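Pusimia Manipulation Program
Progress report to Dukurier, second period
Work package 2: demonstration collection

Status

Collection with the paired hand-held grippers began in October and is on schedule. The operators recorded 1,434 demonstrations in the period. After review, 1,310 were accepted for training. The remainder were rejected, mostly for tracking loss on one gripper or for a start pose outside the permitted zone.

Of the accepted demonstrations, 681 are two-object table tasks. The rest are single-object grasps carried over from the first task list – these are now closed and no more will be recorded.

Method

The operator stands at the near side of the table with a gripper in each hand and performs the task directly. Gripper pose and jaw opening are logged for both hands. Remote control of the arms, used in the first period, is kept only for tasks where the reach of the arm has to be respected throughout.
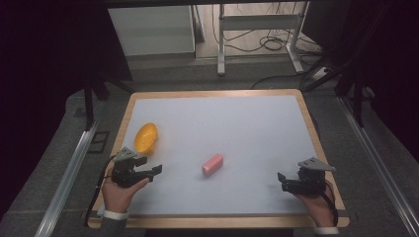 Figure 1. Two-object table task: yellow-orange bowl, pink block and both grippers.

Object positions are changed between demonstrations according to a printed layout list. Operators may choose either hand for the first grasp but must not switch hands once the object is lifted. This rule was added after the first week, when mixed handovers made segmentation unreliable.

Problems

Clock drift between the left and right gripper streams reached 40 ms in long sessions. The Polishchuk logging module now resynchronizes at the start of every demonstration, and the affected recordings have been corrected offline.

Cable drag remains an issue on wide movements. Two routing options are under test. Neither has been adopted.

Next period

Training on the accepted set will start on the Furkeo cluster once the data format is frozen. We request approval to move the unspent travel budget to operator hours. A decision is needed before the next task list is issued.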